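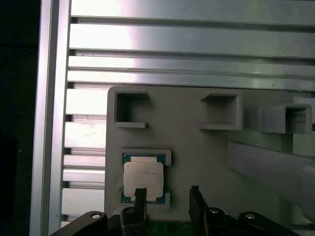 Step 3: Set your rules for chip handling

Now the fun part! Before the arm touches a processor in its holder, write these down:

- Grip by the edges only. Keep fingertips off pads and contacts.
- Approach slowly, and stop short of the chip before closing.
- Ground the fixture and check it every Friday.
- Run 50 dry cycles with a scrap chip before using a good one (I love watching these).
- Log every drop, even the harmless ones.

Tape the list to the cell, then go on to Step 4.

Comments

Fumiko Murakami: We do 100 dry cycles at Flurngate. Worth it!

stimberg_fan: Does the scrap chip need to be the same size?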